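News > Around Town > Home & Laundry
05/02/2020
14 comments | 37 shares

The Burkora laundry room is open again, and people are folding in it

By Rosaura Llanos

I have been walking past the Burkora building with my laundry bag since January, looking at the paper over the windows like a kid outside a candy store. Well, the paper is down! The old laundry room on the ground floor has its lights on again, and the first thing I did when they unlocked the door was drag two weeks of dish towels and bed sheets down there to try it out.

If you are new around here, the Burkora went up in 1923, and the laundry came with it. Back then it was copper tubs and a wringer in the basement, and a woman upstairs who ironed shirts for the men on the train. The tubs are long gone. What we had for most of my life was a row of tired top-loaders and one long counter with a split down the middle that caught every sock you owned. I lost a good wool one in there in college and I still think about it.

The new room has ten washers along the street side and dryers stacked across from them, and it is much brighter than it used to be. They took out the dropped ceiling (good riddance) and left the pipes showing. The floor is the original tile, scrubbed within an inch of its life. A wash costs a little more than it did before, which you'll hear people grumble about, and the change machine is still the same grouchy one that spits back any bill with a bent corner. Bring quarters.

But the part I wanted to tell you about is the folding. Bitmont, the outfit that runs the place now, has given the whole back end over to tables, and twice a month there's a free folding hour. I figured it would be me and a few retirees. The room was packed! There were college kids, a dad with a baby strapped to his chest, and two sisters from Wang Street who brought a tablecloth so big they had to fold it out in the hallway and then carry it back in like a flag.
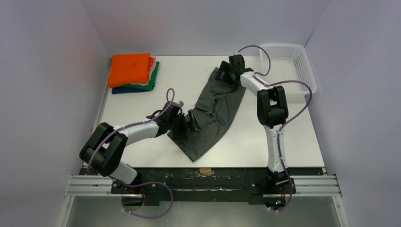 Folding is one of those things I was sure I knew how to do. I learned it from my mother, who learned it from hers, and all of us have been doing it a bit wrong, at least as far as towels go. The trick they kept coming back to at the folding hour is that you don't start by folding at all. You start by getting the thing flat and square, and you can't do that while the middle is still bunched up. Take the dark gray cloth on the white table, lying on a slant with a clump of creases running down the center and one corner pointing off toward the front. My whole life I would have grabbed that by the two nearest corners and folded it in half, wrinkles and all, and then wondered why my linen closet looks like a yard sale. What you're supposed to do is find a smooth edge first, like the long curved one on the right side there, and work the bunched part out from it with the flat of your hand. Then you straighten the cloth up so it lines up with the table. Then you fold. It takes maybe four more seconds, and I have been skipping those four seconds for decades.

I asked about fitted sheets, of course. Everybody asks about fitted sheets. There was a long demonstration with the corners tucked one inside the other, and I followed it right up to the third corner and then I was holding a ball. The dad with the baby got it on his first try, one-handed, and a round of applause went up. I have made my peace with the ball. It goes on the bottom shelf, behind the beach towels.

A few other things I picked up, in no special order. Dark cloths show every bit of lint, so shake them out before they go anywhere near the table. Dish towels do better folded in thirds the long way and then in half, so they'll stand up in a drawer and you can see the edge of each one. Don't stack warm things (I do this constantly). And if a cloth has lost its shape and won't square up no matter how you tug at it, it's a rag now, and you can let it be a rag.

There is a shelf by the door for that last kind, by the way. You can leave clean old towels there and they go over to the Trumutano animal shelter, who can never get enough of them. I dropped off a stack that included a beach towel from a vacation I didn't even enjoy, and I felt lighter walking home, and not only because of the bag.

Not everything is sorted out yet. The back door sticks. The bench is too low for anyone with bad knees, and I heard plenty about that from the people who have them. The heat from the dryers collects at the table end, so dress in layers if you plan to stay a while. And parking is parking. I'd walk if you can.

The work came in at $900 over what was planned, mostly on account of a drain that wasn't where the drawings said it was. I was told this very cheerfully by a man holding a mop, so I take it the mood is fine.

The laundry is open from early morning until late evening, with the last wash going in an hour before closing. Folding hour is free, and you don't need to sign up or bring anything except something to fold. Next time they're doing shirts, and I'm bringing the linen ones that I've been hiding from. If you see a woman in the back holding a ball of fitted sheet, come say hi.

Filed under: Neighborhood, Housekeeping, Openings
37 shares | 14 comments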